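Humanoid budget: where we are up to

The planning group met in June to settle what we will ask for in the next equipment round. The short version is that we are asking for one humanoid, a second workstation and a service plan, and leaving the second robot for another year.

Quinlan and Pakham have both quoted. Pakham is cheaper on the day, but its price leaves out spare hands, and hands are the part we expect to replace most often. Quinlan includes one spare pair and charges $2785 for each pair after that. We have put two extra pairs in the budget.

Simulation work carries on in Mernura while the request goes through. The current set is seated poses, including hands brought together in front of the body, with the legs apart and the feet on the floor.

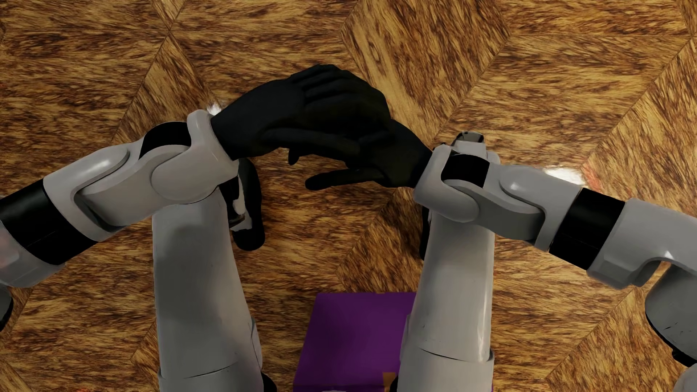
What the simulation licence covers

Our Mernura licence allows 50 seats and we are using 11 of them, so there is no case for a bigger one. We will drop to the smaller tier at renewal and move the saving to the workstation line. Anyone who has a seat and has stopped using it should tell Úna Corrigan before then.

The living room model stays as the shared test space. It has a box to sit on, a sofa, a lamp and a staircase with open treads, and that is enough variety for the sitting tests and for the stair work planned later. Please don't move the furniture in the shared copy. Save your own version if you need a different layout.
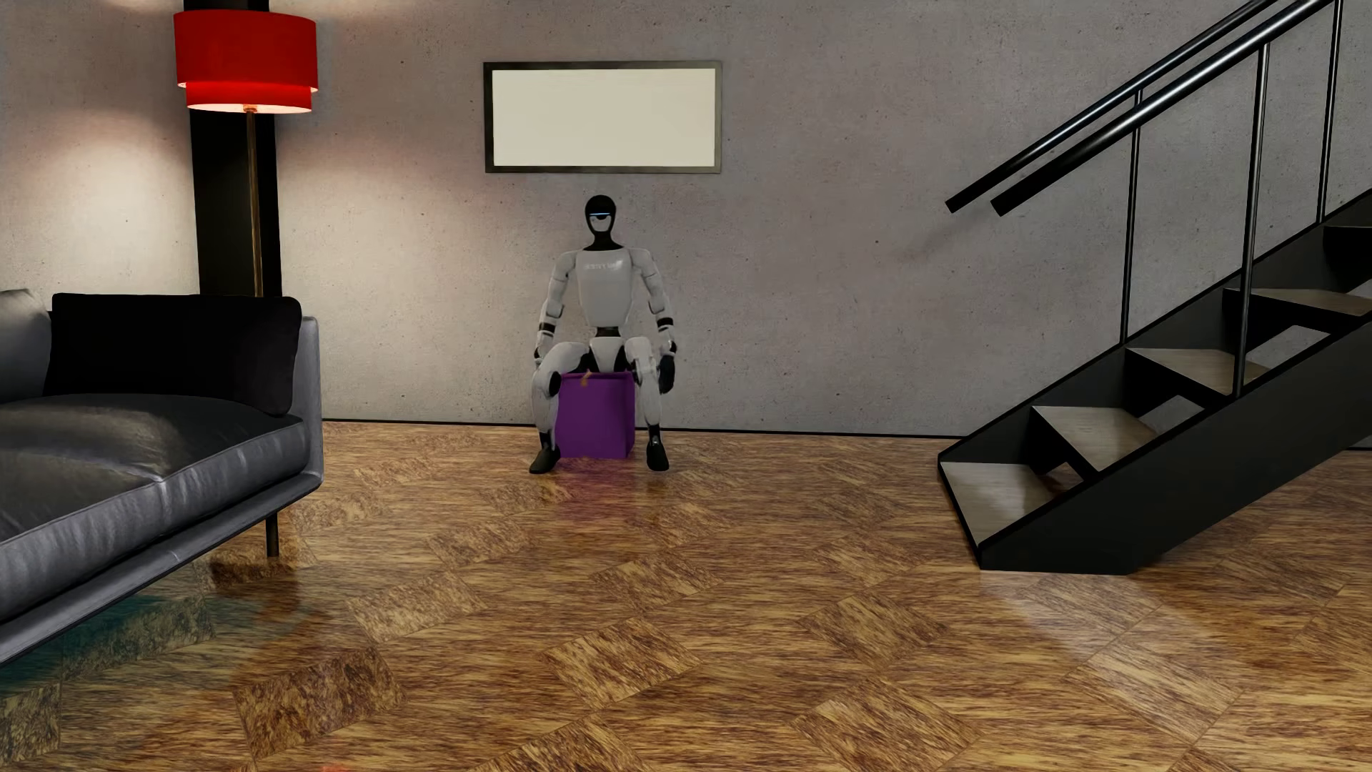
Rendering is slow on the one machine we have. Overnight jobs are still running at 9 a.m. and people are waiting for their turn, so the second workstation is ranked ahead of everything except the robot itself. Fodby has offered a refurbished unit with a two-year warranty. We would prefer new, but will take the refurbished one if the request is trimmed.

The room also needs some work. The robot and its charger need a clear area, a lockable cupboard for batteries and a separate power circuit. Roughly 86 hours of staff time has been set aside for set-up and training, and it comes out of the labour budget, not the equipment one.

Comments on the draft go to Úna. She has the full spreadsheet with both quotes.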